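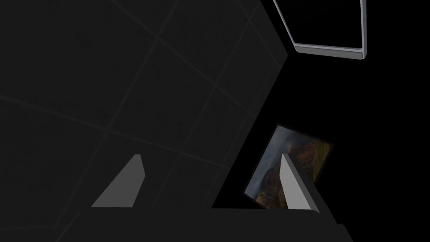
Ground visit: open day at Trundirow Park

Posted 18/09/2023

Quick one, typed up on the train home with 11 percent battery, so forgive the spelling.

First time at Trundirow Park. Been meaning to go since they moved in. Two changes and a bus from our end, bus drops you by the tire place and you walk the last bit uphill. Free entry, open 10 till 4, no game on - first team had played away the night before and lost 3-1, which explains a few of the faces in the clubhouse.

Getting in

One turnstile open out of four. Long line by ten past. Steward on the gate was handing out a folded sheet with the tour times and a map that had the two ends labeled the wrong way round. Program from the last home game thrown in for nothing. I already collect them so happy with that.

The tour

Groups of a dozen or so. Ours was led by Antonina Stasiv, club secretary, also does the PA on match days, and you can tell, she did not need a microphone. Started in the main stand. 236 seats, all under cover, the rest of the ground is standing. Capacity is down as 1,065 but she said they have only ever come near it once, 851 for the cup replay against Ebihara Athletic. Lost that on penalties. She still won't say the name of the lad who missed the fifth.

Seats came second-hand from a bigger club that was pulling a stand down. Three shades of green, none of them matching. Legroom is poor, I'm six foot one and my knees were in the back of the guy in front. View is good though, only one pillar and you can lean around it.

Then dressing rooms. Home one has been redone over the summer, bigger showers, proper physio table. Away one has not. Hooks at shoulder height, one bench shorter than the other, heater that comes on by itself. Every club at this level does this and I will never stop enjoying it. Referee's room is the size of a closet, you'd have to get changed one at a time.

Tunnel is six steps and a door. Someone's kid ran out of it four times with his arms up and got a cheer every time.

The pitch

Not allowed on it, fair enough. Groundsman was there on the touchline answering questions and mostly wanted to talk about drainage. They lost five home games to waterlogging two seasons ago, relaid the bottom corner in June, and he's hoping that is the end of it. There's still a slope, you notice it most from behind the far goal. Home side likes to kick up it first half and down it second. Grass looked great, a bit long for my taste.

Q&A

Held in the clubhouse at one o'clock. Over 200 people in a room that wanted half that, I stood by the fruit machine. Manager Seung-woo Yang took questions for forty minutes and didn't duck many of them. Notes as I scribbled them:

- wants a left back and another center half before the window shuts for loans
- happy with the point at Allell Town, not happy with how they defended corners there
- keeper is back in training but two weeks off at least
- asked about promotion, said ask him at Christmas
- asked about going full time, laughed, said half his midfield are on shift tomorrow

Somebody asked why they never play two up front at home. Long answer. Moved salt shakers about. I followed maybe half of it.

He comes across well. Bit tired. Stayed behind signing shirts after and was still at it when I left.

Food and the rest

Burger van by the corner flag, Manon's, decent, onions done properly. Tea was weak. Queue for the club shop out the door so I gave up on a scarf, went back at quarter to four and they'd sold out of the old style ones. The women's team had a shootout going against anyone who fancied it, their keeper saved mine with her shin. Under-10s were playing on the cage pitch behind the stand and teh standard was frankly better than some adult games I've paid for.

Parking looked bad. Cars on both shoulders all the way down the hill. Get the bus.

Going back for the Allell home game if work lets me. Standing this time, far end. Next ground on the list is Ebihara's, if anyone has been and knows whether you can pay cash on the gate let me know in the comments.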